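Teleoperating a two-handed pick: notes from the produce rack

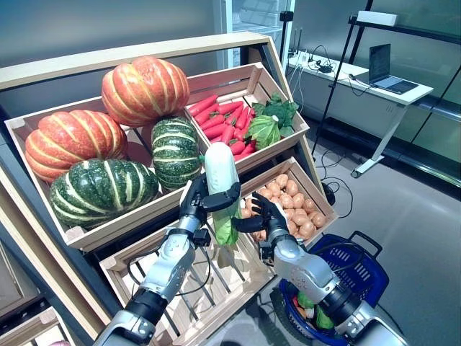
Posted May 29, 2021
By A. Begay, teleoperation and data, Rotumitz project

The cabbage is the item I get asked about least and the one that has taken the most of my time. It is long, it is heavier at one end than it looks, and a hand wrapped around the middle of it hides most of what the operator needs to see. The rest of the rack (pumpkins, carrots, potatoes, leafy greens) has its own problems, and I will get to some of them.

The task is shopping. The operator drives both arms from a seat outside the robot's reach, takes an item from a crate, and puts it in the blue basket. Every joint position, every finger command and the head camera stream are logged at the same clock. One item from crate to basket is one episode. We have 1559 episodes that passed review, out of 2398 recorded. The gap between those two figures is the subject of most of this post.

Rejections first. The largest group has nothing to do with dropped items. A drop followed by a clean recovery is kept and tagged, and I would like more of them. The largest group is hesitation. The operator stops in front of the crate, adjusts the wrist, backs out, adjusts again, and closes the hand four seconds later than the geometry required. The item ends up in the basket and the episode looks fine on a summary sheet. A policy trained on those episodes learns to stop in front of the crate. It learns this very well. My first model on this task would approach the potatoes, hover, and stay there until the time limit.

The fix was a dwell filter. If both wrists move less than a set distance for longer than 2 seconds, and neither hand is closing or opening, the episode is flagged for a person to look at. The person decides. I tried trimming the idle stretch automatically and splicing the remaining halves together, and I do not recommend it. The arm does not resume from the same velocity it stopped with, and the splice shows up as a small jerk in the commanded trajectory. The model reproduces the jerk.

The second group is handovers. For most items one hand is enough. For the cabbage we use two: one hand grips around the middle, the other comes in open from the side and supports the weight before the turn toward the basket. There is an interval in which both hands are near the item and only one of them is carrying it. Operators differ in how they treat that interval. One closes the second hand at once and carries with both. Another keeps it open and uses it as a guide. Either is workable. Mixed in one training set with no label, they average into a second hand that closes halfway and pushes the cabbage out of the first.

We now write the handover style down before the session starts and keep to one style for the whole session. The written instruction is short:

Grip at the middle, thumb opposite the fingers.
Lift clear of the slats before any rotation.
Bring the second hand in open, from the side.
Do not close the second hand until the first has stopped moving.
Lower into the basket. Do not release above the rim.

The last line was added after a run of episodes in which the items were let go early and landed wherever they liked. The basket handle is also a hazard. When it stands up it occupies the space the wrist wants on the way down, and the operator, watching through the head camera, often has a forearm between the lens and the basket. I have asked operators to approach from the side away from the handle and to accept a longer path.

Some observations by item.

Pumpkins: the ribs help. Fingers settle into them and the grasp is stable even with a poor approach. The surface has a slight gloss, and with the fingers placed across the ribs the hand tends to slide until it finds a groove. I let it slide.

Carrots: they come in a pile, and the operator usually intends one and gets two. We log the intended count and the actual count as separate fields. Before that change the label said one carrot in every case, which was wrong often enough to matter.

Potatoes: small, round, tightly packed. The fingertips have to go in between neighbors, and the neighbors move. Depth is hard to judge from the head view. The best operator we have does these by feel of the motor current readout on the side display and barely looks at the video.

Leafy greens: they bend. The grasp point at the start of the episode is in a different place by the time the hand closes. Low force, slow close.

All of it is artificial. That gives repeatable shapes and no spoilage, and it removes moisture, bruising and most of the variation between one potato and the next. I make no claim about a real grocery. A partner site at Fliltorbridge has offered a cold aisle for a trial in June, and I expect the grip settings to be wrong on arrival.

On the control side, we run hand retargeting through a package we call Grirnthorpe. It maps the operator's finger joints to the robot's finger joints with a per-operator scale. The scale is measured once at the start of a session by having the operator make a fist, open flat, and touch thumb to each finger. Skipping the calibration saves a minute and costs the session. The failure is quiet: the thumb arrives late, the grasp looks normal on video, and the item rotates when lifted. I lost 7 sessions to this before adding a check that refuses to start recording without a fresh calibration file.

Cable routing deserves a line. The loop along the forearm has to be long enough for full wrist rotation and short enough not to catch a slat. Ours has been re-tied more than once. If the loop tightens, the operator feels nothing, and the arm controller compensates until it cannot. I watch the wrist current and stop the episode by hand when it climbs without contact.

Next on the list is the order of items. So far the operator picks whatever is convenient, and that puts a strong bias toward the nearest crate in the data. I have written a small script that draws the next item at random and reads it aloud. Operators dislike it. The episode times have gone up and the flagged fraction has gone up with them, as expected with less practice per item. I will leave it running until the fraction levels off, then retrain and compare against the current model on the same rack.

This site uses cookies to remember your preferences and to count visits. Accept | Decline | Read the cookie policy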